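4.2 Organização da campanha de doação e destino dos bens

A campanha estudada nesta secção foi lançada pela associação Druvia para recolher bens domésticos usados e promessas de contribuição em dinheiro, destinados a famílias recém-instaladas no concelho. O pedido de doações foi publicado a 25/4/24 e ficou aberto até ao fim de junho. A associação aceitava três formas de participação: entrega direta do bem no armazém, recolha em casa do doador e contribuição monetária para transporte e reparação.

Foram registadas 67 ofertas de bens. Destas, 16 foram retiradas pelos próprios doadores antes da recolha, na maior parte dos casos porque o bem tinha sido entretanto vendido ou cedido a um familiar. Outras oito não cumpriam os critérios mínimos de estado e foram encaminhadas para reciclagem. As restantes entraram no circuito de distribuição. Este valor de desistência é mais elevado do que esperávamos a partir da literatura sobre doação de vestuário, e pensamos que a diferença se explica em parte pelo volume dos bens – um frigorífico ou uma máquina de lavar ocupa espaço e o doador não quer esperar.

O tempo entre a oferta e a recolha foi em média de quase sete dias. A coordenadora da campanha, Nataša Gashi, referiu em entrevista que este intervalo dependia sobretudo da disponibilidade da carrinha, cedida pela transportadora Delić somente em dias alternados. A mesma entrevistada considerou que os doadores contactados por telefone no dia seguinte à oferta desistiam menos. Os nossos dados não permitem confirmar esta perceção, visto que a data do primeiro contacto não foi registada de forma sistemática.

No que respeita às contribuições em dinheiro, é necessário distinguir entre promessa e pagamento efetivo. A empresa Berkell comprometeu-se a cobrir as despesas de combustível e cumpriu na totalidade. Os compromissos individuais, pelo contrário, foram pagos com atraso e alguns ficaram por pagar até à data de encerramento. A Filtport ofereceu peças de substituição, que contabilizámos como doação em espécie e não como contribuição monetária.

A atribuição dos bens seguiu uma lista de prioridades definida com os serviços sociais locais. Os eletrodomésticos de frio (Figura 7) foram a categoria mais pedida pelas famílias e também aquela em que a oferta foi mais irregular ao longo da campanha. A secção seguinte analisa os critérios de prioridade e as reclamações apresentadas pelas famílias que ficaram em lista de espera.

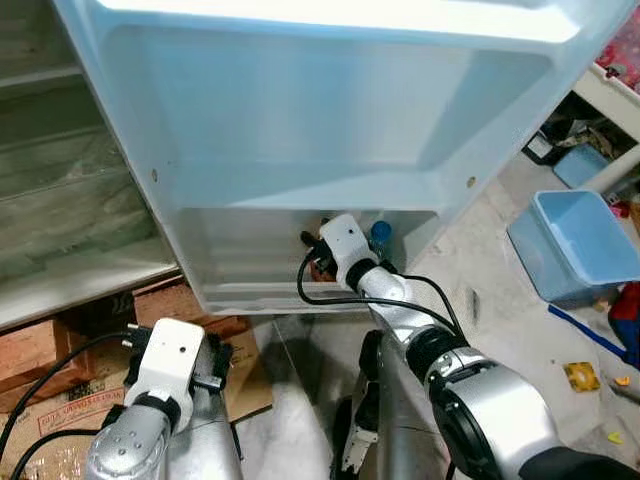 Figura 7. Face interior da porta de um frigorífico, com compartimento inferior translúcido.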